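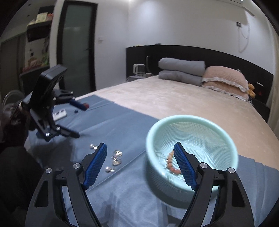
Tovham Nutrition List Digest, Vol. 66, Issue 4

From: Lakshmi Fernandes
Date: 2021-10-25
Subject: Re: potassium and the white bean question

Hello all, and a special hello to the new folks who joined from the Pronness cooking class!

Unnithan wrote:
> My doctor wants me eating more potassium, and I've been living
> on bananas. I'm heartily sick of them. I kept a food diary and
> came out at 1,749 mg for the day. What else can I try?

Oh, I do sympathize, I went through a banana spell myself back in May and couldn't look at one for weeks. Try a baked potato with the skin left on, or white beans stirred into soup, or plain yogurt with a few dried apricots (my favorite, though they're sweet, so I go easy). On my own bean-and-potato days the diary says 2,598 mg, and I've touched 3,000 once or twice without feeling stuffed.

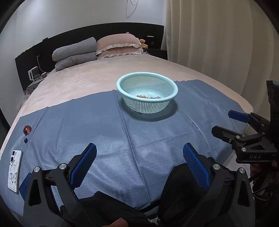

Does boiling potatoes take the potassium out?
Some of it goes into the water, so bake or steam them if you want to keep more.

Do check with your doctor before going near the salt substitutes, Unnithan, especially if you take blood pressure pills or have any kidney trouble. I'll type up my bean soup tonight and send it along, once I find the card it's written on.

Warmly,
Lakshmi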